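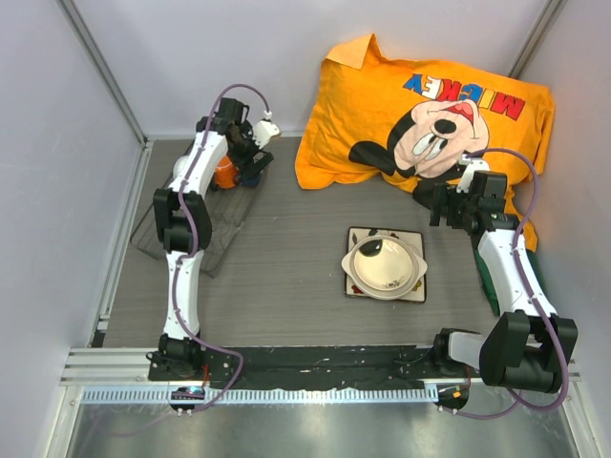

Why a small firm should write its own website text

25 May 2021

When a small company pays for a new website, most of the budget goes to how it looks. The words come last. Someone at the agency sends over a template with gray boxes in it, and someone at the company is asked to fill the boxes by the end of the week. Often that doesn't get done, so the agency fills them, and the site goes live with text that could belong to any firm in any trade.

I have worked on both sides of this, first at an agency and now on my own, and I think the order is wrong. The text should be written before anyone opens a design program, and the people who do the work should write the first draft.

The usual objection is that engineers, surveyors and plumbers can't write. Some can't, in the sense that they make spelling mistakes and put the main point in the fourth paragraph. An editor can fix that in an afternoon. What an editor can't do is know which question customers ask on the phone every morning, or which job the firm turns down and why. That information sits with the staff, and it is what a visitor to the site wants.

Take Bainbridge, a pump repair business I helped last year. Their old site had 40 pages. Most had been added one at a time over the years, by different hands, and several described services the firm had dropped. The agency before me, Patasard, had proposed keeping all of them and putting a new look on top. It would have been a handsome site, and the pages would still have been wrong.

We cut it to 7 pages. The workshop staff wrote down what they tell people who call: what to check before sending a pump in, how long a repair takes, what it costs to have one looked at if it can't be saved. I tidied the grammar and left the rest alone. The page about costs is blunt. The owner was nervous about it and wanted the number taken out, and we argued about that for most of December. The number stayed in.

I can't prove that the page brought in work. The firm tells me the calls are shorter now, and that callers have usually read it. That seems a fair return for text that took two people a few evenings.

Designers sometimes tell me that they need freedom, and that fixed text ties their hands. I don't see it. A designer who knows that the services page is 400 words long, with one table and a phone number, can make good choices about it. A designer working with filler text is guessing, and the guess gets broken as soon as the real words arrive. Headings wrap onto three lines. The neat row of boxes turns ragged because one service needs a long explanation and the next needs a sentence.

There is a case on the other side. Wikska, a furniture maker, tried doing it my way and got stuck. Three departments wrote three versions of the same page and none would give way. The project sat for months before the firm handed it all to a copywriter, who did a decent job. Some companies need an outsider to settle the matter. Even then the copywriter had three drafts full of facts to work from — far more than a template would have given her.

The other thing I would change is the contract. Most quotes I see list design, build, hosting and training, with content down as "supplied by client" and no date beside it. Tenda, a hosting company I often work with, now asks for finished text before it will book a launch date. Clients grumble about it. I think more agencies should do the same, and should charge for an editor's time up front so that nobody treats it as a favor.

If your site is due for a rebuild, ask for the text schedule before you ask to see any colors. If the agency doesn't have one, write the pages yourself and send them over before the first meeting.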